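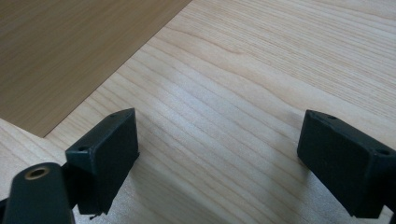 porchkettle wrote:
I would keep the mint somewhere else entirely, whatever box you end up with. Mint gets into everything, and once your Earl Grey tastes like toothpaste there is no going back!

Re: Wooden tea box with a glass lid - worth it, or just pretty?
slowsteeper
Posts: 61
17 Jan 2018

Oh, I do hear you on the mint, and I should have said in my first post that we are a big mint household (my husband drinks it after supper all year round, even in July when the rest of us are on iced everything). So leaving it in the pantry would mean two trips every evening, and I know myself well enough to say that the pantry box would wander out onto the counter within a week and we'd be right back where we started, with cardboard all over the place.

What I like about the wooden box is that people can choose for themselves. My mother-in-law will never ask for a second cup of anything, but put a box in front of her with the lid up and she'll happily poke through it while she tells you about her neighbors. 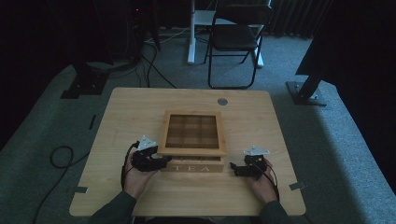

Nine compartments sounded like plenty to me until I started making a list of what we drink. Three kinds of black tea, two green, the mint, chamomile, something lemony for sore throats, and then the Zillen winter spice that my sister sends every year and that I haven't the heart to tell her I don't care for. Full up already, and no room for the little packets of honey! I did wonder about doubling up the greens in one compartment, standing on edge, but then you have to dig for the back ones.

My other question is about wood tones, and maybe I'm overthinking it. I am fond of pale, blond wood with a bit of figure in the grain, and a lot of the boxes in the stores are that reddish brown that looks like a cigar box to me. Does everybody match their box to the table, or do you just let it be its own thing?

hearthandcrumb

Let it be its own thing! We have a honey-colored one from the Erkivik craft fair that lives on a nearly white table, and I've grown very attached to the two of them together. If everything is the same shade the box sort of melts away. That's only my taste though, and my daughter says the opposite and has matched everything in her dining room down to the napkin rings.

On the number of compartments, I'd say rotate. Mine changes with the weather - the fruity ones go to the back of the cupboard in the fall and the spiced ones come forward. The list by the kettle helps us remember what we own.

gristmill_ed

I'm going to be the grump here. I had a glass-lidded box for years and I think they're a poor way to keep tea. Light is bad for it, air is bad for it, and a little hinged lid doesn't seal against either one. If your bags come individually wrapped in foil, fine, you're only storing envelopes. Anything in plain paper goes stale and picks up the smell of its neighbor. I switched to tins with tight lids (Priedītis makes plain ones that stack) and I can taste the difference, particularly in the greens.

Also, the price. I saw a nice wooden one last month for 135 dollars. For a box!

hearthandcrumb

Ed, we have had this argument before and I expect we'll have it again. Tins are lovely for loose leaf. But when six people come over after church I'm not lining up tins and reading out the labels like a pharmacist. Put 15 bags out at a time, keep the rest sealed in the cupboard, and nothing sits in the box long enough to go stale.

gristmill_ed

All right, for company I'll give you that one. I still say the mint should be in foil or it shouldn't be in there.

porchkettle

Thank you, Ed!

slowsteeper

I think you've talked me into a bit of both - box for the table, tins for the pantry, and foil-wrapped mint in a corner compartment where it has fewer neighbors. One last thing and then I'll leave you all in peace. Has anyone refreshed the finish on one of these? The one my aunt is passing along to me is dull on the outside, and I'd rather not have the tea tasting of varnish.

gristmill_ed

Outside only. A very light rub with 400 grit, going with the grain, wipe off the dust, then a thin coat of Drurnine wax and buff it with an old T-shirt. Take out the dividers first if they lift out, and tape over the glass. Leave the inside bare. Then let it stand open somewhere airy for a week or two before any tea goes near it, and put your nose in it to check.

hearthandcrumb

Seconding the bare inside. If it smells musty when your aunt hands it over, a saucer of baking soda in there overnight did wonders for mine.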